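Caring for Marble Tops: Cleaning, Etching and Sealing

Marble is mostly calcium carbonate, and acids dissolve it. Vinegar, lemon juice, wine and most bathroom descalers leave a dull mark called an etch. An etch is damage to the polish. A stain is color that has soaked into the stone. The two need different treatment, so identify the mark before starting.

For daily cleaning, use warm water with a few drops of pH-neutral dish soap. Wipe with a soft cloth, rinse with a second cloth and dry at once. Standing water leaves mineral rings, especially in hard water areas. Do not use scouring powder or the green side of a sponge.

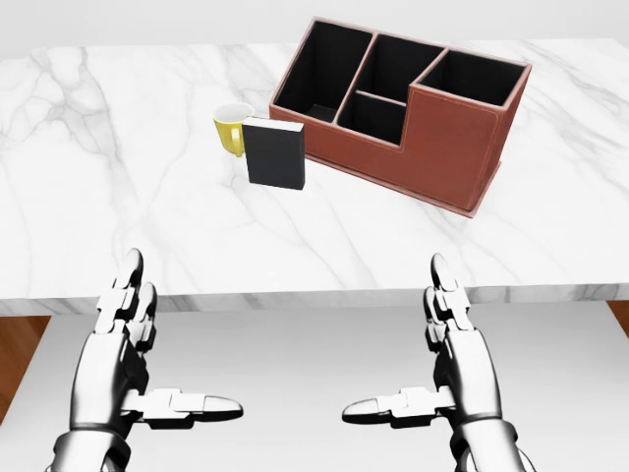
Olanrewaju Tijani

Leather goods kept on marble, such as a desk organizer, should be lifted when the top is washed. Dye can move from damp leather into unsealed stone. Put the item back when the surface is fully dry. Felt pads under heavier pieces prevent scratches from trapped grit.

To check the seal, place a spoonful of water on the stone and wait 15 minutes. If the spot darkens, the stone is absorbing water and needs sealer. Test near the front edge as well as the middle, where wear is often uneven.

Apply a penetrating sealer to clean stone that has dried overnight. Spread it thin, leave it for the time on the label, and buff off all residue before it hardens. Keep the top clear until the sealer cures.

For oil stains, mix baking soda and water to a thick paste and spread it past the edges of the mark. Cover with plastic wrap, tape down the sides and leave for a day. Scrape with a plastic spatula and rinse. Old stains may need 5 rounds.

Last updated July 2020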